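厨房互助问答 > 炖煮与汤 > 已有回答

红甜椒粉炖牛肉,每次都发苦发暗,到底是哪一步做坏了?

半块老姜 发表于 2020年3月9日

先说情况。我最近迷上那种红红的、稠稠的炖牛肉,就是用一大堆洋葱加甜椒粉炖出来的那种,在朋友家吃过一回,回来念念不忘。自己做了几次,牛肉倒是能炖烂,可汤的颜色总是偏褐,喝到后面舌根有点苦,跟朋友家那锅又红又甜的完全不是一回事。

我的做法是:牛肉1000克切块,洋葱炒到黄,牛肉下锅煎,再把甜椒粉倒进去翻炒出香味,加热水,盖盖子炖90分钟。甜椒粉是玻璃瓶装的,标签上写着RED SWEET PEPPER。盐是最后放的,没放酱油。 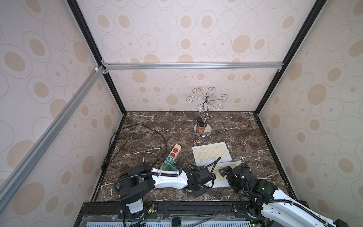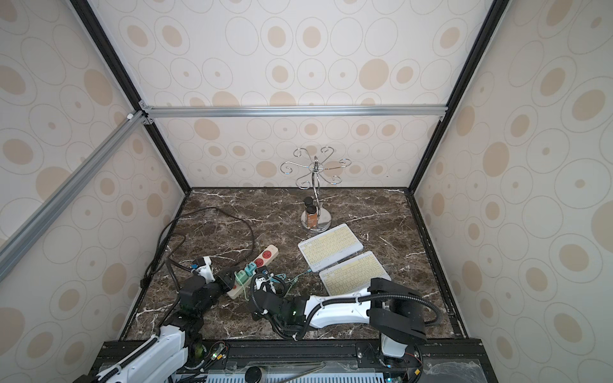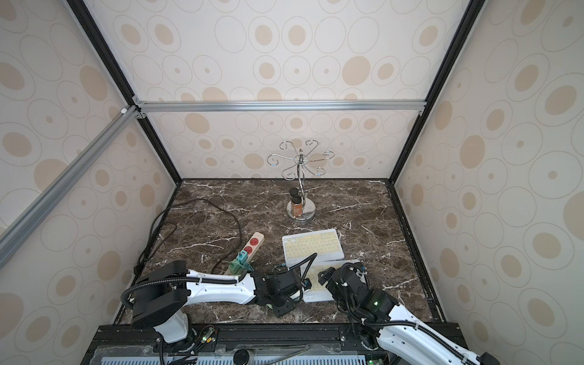
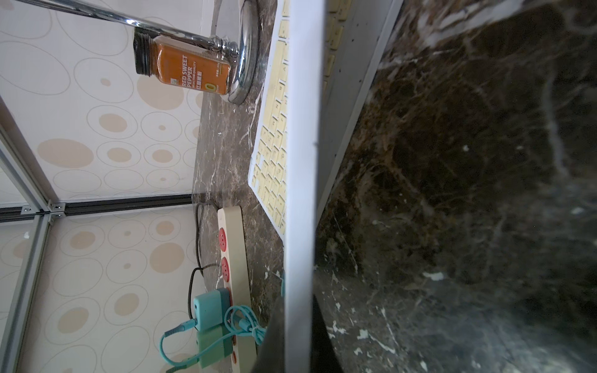 Natnael Mamo

看到“翻炒出香味”这几个字我就觉得八成是这一步。甜椒粉跟咱们熟悉的花椒、干辣椒段不是一个脾气,它是磨得很细的粉,里面糖分又高,碰到热油几下就焦了。焦了的甜椒粉就是你说的那样:颜色往褐里走,味道发苦,而且这个苦是炖不掉的,炖多久都在那儿,加糖也只是又甜又苦。我头两年一直这么糟蹋东西,还怪粉不好,换了好几种牌子,越买越贵,越炖越苦,气得我有一阵子干脆不做了。

后来的做法特别简单,就是下粉之前把锅从火上端走。对,整个端走,放到旁边的灶眼上或者隔热垫上,等油不滋滋响了再撒粉,用铲子搅几下,让每块肉、每片洋葱都裹上红色,紧接着就倒水。水我用温的,凉水也不是不行,就是锅会一下子冷下去,重新烧开要等。整个过程手边的水一定要先备好,别撒完粉才想起来去接水,我干过这种事,水壶还是空的,回头一看锅里已经变色了。

再一个就是顺序。你是先炒洋葱、再煎牛肉、再下粉,问题在于煎牛肉的时候锅温是最高的,锅底还会粘一层褐色的东西,你这时候把粉倒进去,粉直接落在最烫的锅底上,不焦才怪呢!我的习惯是牛肉单独煎(其实很多老做法根本不煎,生肉直接放到洋葱上焖,出来的汤照样香),煎完盛出来,锅里的油要是黑了就倒掉擦一下,重新下油炒洋葱。

洋葱要多说几句,因为我觉得大家普遍放少了。你没写洋葱放了多少,我猜是一两个意思意思那种。这道菜里洋葱是拿来当勾芡用的,炖到最后要化得看不见,汤才会稠,才会有那股自然的甜。我的比例是洋葱跟牛肉的分量差不太多,切的时候你会怀疑人生,满满一盆,眼泪哗哗的,可是下锅以后慢慢就塌下去了。火要小,放一撮盐帮它出水,盖上盖子焖一会儿再打开炒,炒到透明发软、边上刚刚带一点金色就行。你说炒到黄,这个也有点悬,洋葱要是炒深了,汤色先天就偏褐,后面粉再红也救不回来。

然后是粉的量。很多人一听苦,第一反应是少放,结果汤变成淡淡的橘色,没味儿。我家1000克牛肉放满满两大勺,冒尖的那种,炖出来是很深的红,喝着是甜的。粉多不会苦,糊了才会苦,这个我可以拍胸脯。

水也别一次加太多,刚刚到肉的腰那儿就够,肉自己还会出汁。炖的时候火小到汤面偶尔冒个泡,盖子留条缝。大火滚着炖,肉会柴,汤也浑。时间上,90分钟对牛腱子来说我觉得偏短,对牛肩肉倒是差不多,你拿筷子戳一下,能轻松进去但还没散就可以关火,焖着放凉,吃之前再热一次,味道比刚出锅的时候圆得多。第二天更好,这是真的,我请客都是头天晚上炖。

最后说锅。我用的是一口Pralside的厚底铸铁锅,重得要命,洗的时候胳膊都酸,可它保温好,反过来也意味着端离火之后它还会继续烫很久!所以用厚锅的人下粉之前要等得更久一点,别以为关了火就安全了。我有一次就是这样,火关了,心想没事,撒下去滋啦一声,那一声我现在还记得。薄锅凉得快,等一小会儿就行。你用的什么锅?

半块老姜 回复 Natnael Mamo

天哪,原来是我翻炒得太认真了……我每次都是开着中火炒它个一两分钟,还觉得自己特别专业,像炒豆瓣酱那样要炒出红油来。锅是不锈钢的,底挺厚。洋葱你猜得真准,就一个,还不大。周末试一下你说的端锅法。另外想问,肉煎不煎到底差别大吗?我老公坚持要煎,说不煎有腥味。

Natnael Mamo 回复 半块老姜

煎不煎看你们家喜欢什么。煎过的汤味道重一点,有那种烤肉的焦香;不煎的更清,甜椒的味道更靠前。腥味我觉得跟煎不煎关系不大,跟肉新不新鲜、血水擦没擦干关系大。你可以先按你老公说的煎,但是记得煎完把肉盛出来,别让洋葱和粉在那口又黑又烫的锅里受罪。豆瓣酱那一套千万别往这上面搬,豆瓣酱里有水分有油,耐炒,甜椒粉是干的,一点缓冲都没有。

Donal Ní Bhriain

楼上说的温度问题我同意,我补充一下粉本身的事,因为我前阵子刚为这个跟家里人吵过一架(赢了)。

甜椒粉是会老的。它不会像牛奶那样坏给你看,它就悄悄地老,颜色从正红变成砖红,再变成一种灰扑扑的褐,香味也一点点没了,最后闻起来像纸板。这时候你拿它炖肉,就算一点没糊,汤也是暗的,还带一点说不出来的陈味,有些人会把这个味道形容成苦。所以你先别急着全怪自己手艺,把瓶子打开闻一闻。好的粉一打开应该有甜味,有点像晒过的番茄,又有点像烤过的彩椒皮。要是凑近了都闻不着什么,那它的使命已经完成了,拿去腌点东西凑合用完,别再指望它撑一锅汤。

怎么让它老得慢一点呢?怕光、怕热、怕潮,这三样它全占了。我婆婆喜欢把调料排一排放在灶台上方的架子上,伸手就拿得到,好看是好看,可那地方又热又有蒸汽,粉在里面过不了一个夏天。我把甜椒粉单独挪到了碗柜最里面,挨着面粉的地方,她找不着,我们就是为这个吵的。后来我炖了两锅给她尝,一锅用她架子上的,一锅用我柜子里新开的,别的都一样,她尝完没说话,第二天那排瓶子自己就搬家了,哈哈哈哈。

还有一个很多人会犯的错,就是直接拿着瓶子往冒热气的锅里倒。蒸汽往上走,瓶口朝下,水汽就钻进去了,过几天你会发现粉结块,粘在瓶壁上抠不下来。要用干勺子舀到小碗里,盖好瓶子,再拿小碗往锅里撒。小碗还有个好处,撒得快,不会像从瓶口里一点点磕那样,前面下去的都快焦了,后面的还没出来。这一点其实跟上面那位讲的离火是一回事,都是为了快。

买的话,我不建议一次囤一大袋。我曾经图便宜在网上买过Flalska的大袋装,价钱算下来确实划算,可是我们家就两口人外加一个老人,一个月能做几回呢?吃到后半袋已经没什么香味了,等于白便宜。现在我买小瓶的,瓶子一开就拿笔在盖子上写个月份,去年五月开的那瓶,我到秋天就赶紧用掉了。有人说放冰箱,我试过,取进取出的,瓶子里容易起水珠,反而更容易结块。要放就放冷冻,分成小份密封,用一份拿一份,别拿大瓶来回折腾。

关于种类也说一嘴。包装上叫甜椒粉的东西,味道差得还蛮多,有的是纯甜的,有的带一点点辣,有的是烟熏过的。烟熏的那种拿来做这道炖牛肉,我个人觉得抢戏,炖出来整锅像腊味,喜欢的人很喜欢,可是那就不是你在朋友家吃到的味道了。你那个瓶子上写的是甜椒,应该是不辣的,方向没错。要是觉得光甜太平,可以另外加一小撮辣的,加的时候也是离火。

对了,酸的东西。番茄、红酒、醋,都有人往里放。番茄放一点点可以提亮颜色,放多了就变成番茄炖牛肉了,甜椒味全被盖住。而且酸的东西下得太早,肉会难烂一些,至少我的感觉是这样。我都是炖到后半程才加一点点切碎的番茄,或者干脆不加,出锅前滴几滴醋。香菜籽、葛缕子这一类的,葛缕子我会放,碾碎了放,味道一下子就对了,不过小孩子可能不爱吃,我外甥每次都把它一粒粒挑出来摆在碗边上。

已经苦了的那锅怎么办?我试过加糖、加土豆、加奶油,土豆好像能吸掉一点,但也可能是我的心理作用。奶油是盖得最好的,舀一大勺酸奶油进去,颜色变成粉粉的橘色,苦味会往后退,配面条还能吃。要是糊得厉害,别挣扎了,把肉捞出来用温水过一下,重新炒洋葱、重新下粉做一份汁,肉放回去再焖一会儿。费事是费事,可牛肉多贵啊。

半块老姜 回复 Donal Ní Bhriain

刚才去闻了我那瓶,还是有甜味的,应该没老,看来主要还是我炒糊了。不过我确实每次都是拿着瓶子对着锅磕!磕到手酸还要骂它出得慢。小碗这个主意今天就用上。葛缕子我们这边超市没有,用孜然代替可以吗?

Donal Ní Bhriain 回复 半块老姜

孜然别放,真的别放,放了就变成羊肉串了。这俩长得像,味道差得远。没有就不放,香叶来一片也挺好的,马郁兰要是买得到也可以撒一点,出锅前撒,别早。

锅边饭

我都是用高压锅,从来没苦过。肉、洋葱、粉、水全部丢进去,盖上盖子,等它叫。你们讲究太多了。

Natnael Mamo 回复 锅边饭

你这个办法还真不会苦,粉直接进水里,没碰着热油嘛。就是颜色会浅一点,香味也闷一些,甜椒粉的颜色要靠油带出来。懒的时候我也这么干过,可以另外起个小锅,化一点油,离火拌一小勺粉,出锅的时候淋上去,看着就精神了。高压锅炖洋葱倒是真的好,全化了。

锅边饭 回复 Natnael Mamo

行,下次淋一个试试。我那口高压锅用了七年了,Fondex的,密封圈都换过,还能用。炖汤炖豆子都靠它。

Donal Ní Bhriain 回复 锅边饭

高压锅要注意水别放多啊,它不怎么跑水汽,按普通锅的水量放进去,打开就是一锅汤,稀得能照人。我上回就是这样,又开着盖子收了半天,等于一点时间都没省下来。

半块老姜

回来汇报!今天做了,按Natnael Mamo说的端锅,按Donal Ní Bhriain说的小碗。洋葱切了满满一盆,我老公进来问我是不是要开饭馆。先煎的肉(给他点面子),盛出来,锅擦了一遍,小火炒洋葱,炒得我站着都快睡着了,比我以前炒洋葱的时间长太多。然后端到一边,等了一会儿,心里没底,就先撒了一丁点进去听声音,没声音,才整碗倒下去。

颜色真的不一样!一搅开就是那种很正的红,油也是红的,我以前从来没见过自己锅里出这个颜色。水加到肉的一半,我老公在旁边一直说太少了太少了,我没理他,后来果然出了好多汁。炖的时候我忍住没开盖,到点戳了一下,还差一点,又多炖了一会儿。

味道嘛,苦味一点都没有了,甜是甜的,可是我觉得还是没有朋友家那锅浓。是不是洋葱还没化干净?我看汤里还有一丝一丝的。还有就是盐好像放晚了,肉里面有点淡,汤倒是够咸。

Natnael Mamo 回复 半块老姜

恭喜恭喜!洋葱有丝说明切得粗了,或者前面炒得还不够软,下次横着切、切小丁,比顺着切的丝容易化。着急的话舀几勺汤和洋葱出来打碎了倒回去,浓稠度马上就上来了,我不觉得这是作弊。

盐的话,我是分次放的。肉切好先抹一点,炒洋葱放一撮,炖到后半程再尝再补。全留到最后,盐来不及进到肉里去。“早放盐肉会老”这个说法我听得多了,自己对比下来没吃出区别,你可以做一次试试,看你们家人的嘴。

浓的问题还有一个可能,你朋友家是不是用骨头汤炖的?或者用的是带筋的部位。纯瘦的肉炖出来汤就是清的,带筋的炖完嘴唇都是粘的,那个感觉用粉和洋葱都补不出来。下次跟卖肉的说要腱子,时间给它多一点。

半块老姜 回复 Natnael Mamo

问了朋友,她说就是腱子,还放了一块牛骨头一起炖,最后把骨头捞走。她还说她将近两个钟头都不嫌多,小火一直坐着,人该干嘛干嘛。原来她当初把方子发给我的时候忘了写骨头这件事!我找她算账去了。

顺便问一句,剩下的能冻吗?我们两个人吃不完。

Donal Ní Bhriain 回复 半块老姜

能冻,冻得很好。就是别把土豆一起冻,土豆化开以后口感像湿海绵。我是肉和汤分装,盒子用Workneh那种扁的,叠起来不占地方,别装太满,汤冻上会涨,我有一个盖子就是这么顶裂的。头天晚上拿到冷藏里慢慢化,第二天小火热,热的时候要是觉得颜色暗了、香味淡了,像上面说的另外用油拌一点点粉淋进去。酸奶油不要事先放进去冻,吃的时候再加,冻过会分离,看着一粒一粒的,味道还行,样子有点倒胃口。

配什么吃你们定了吗?我们家是面疙瘩,面粉加鸡蛋加一点水,稠稠的,用勺子边往开水里刮,浮起来就捞。配米饭也行,汤浇上去,我婆婆就只认米饭。

锅边饭

配馒头。掰开蘸汤。

半块老姜 回复 锅边饭

今晚就是馒头,冰箱里正好有!盘子都擦干净了,锅里还剩一碗,明天中午的。下回买了腱子和骨头再来报告。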